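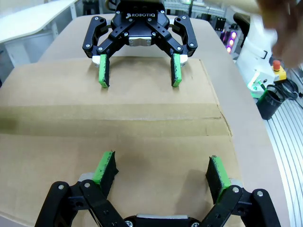 Carton check, packing room, Skamham store
Nov 5, 2024

Sealing is my favourite part of this whole checklist, because a well-closed carton is such a pleasure to handle and you can judge so much of it from the top! Start with the middle seam. A plain brown box with one wide strip of brown tape running right across where the two flaps meet is just what we're after, and the faint crease you can see in the tape along the join is fine, so don't mark it down for that. Press along the strip with your thumb before you tick anything.

1. Top seam taped along its full length
Pass. Really tidy work on the Tengate order, well done all.

2. Bottom seam taped, two strips on anything heavy
Pass, with a comment. One carton on the lower shelf had a single strip and was packed with tins. Re-taped on the spot.

3. Corners firm, no crushing
Pass. The new stacking order (big ones at the bottom, finally!) has made a huge difference.

4. Weight no more than 15 kg for a one-person lift
Fail on two cartons. Both split into smaller boxes and weighed again. Please use the scales even when you're sure.

5. Old labels removed or covered
Pass. Reused boxes from Ostrowski still come in with labels on both ends, so turn them round and look.

6. Knives closed and back in the rack
Pass. Lovely to see every slot filled.

7. Walkway clear to the loading door
Pass, only just. Empty pallets were leaning by the door at the start and have gone out to the yard.

8. Damp check on flat-packed stock
Pass. The bundle nearest the outside wall felt a bit soft, so I moved it to bay 22 and left a note on it.

9. Tape stock
Some 88 rolls on the shelf, plenty for now. The Irner run in December will eat through them, so order early.

To do before the next check: new blade for the bench dispenser, fresh weight stickers, second set of scales if we can get them.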